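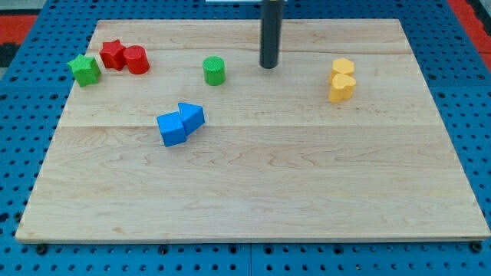

Colored blocks on the Katham sorting board, with the arm's rod tip over the wood.

Subject: Re: Katham tabletop kit, terms of loan

The Hadport office wrote:
> Please confirm whether the block set is included
> in the loan, and how long a site may keep the kit.

The blocks are included. Stars, hearts, cylinders, a cube and a prism are supplied with each board. Sites may keep the kit for 9 weeks, with one extension of 3 weeks on written request.

Madden has completed 97 trial runs and will post its review to this list. Comments on the draft should be sent to the list before the kit is shipped to Hadport.

Equipment Loans Office, Đàm
15 May 2023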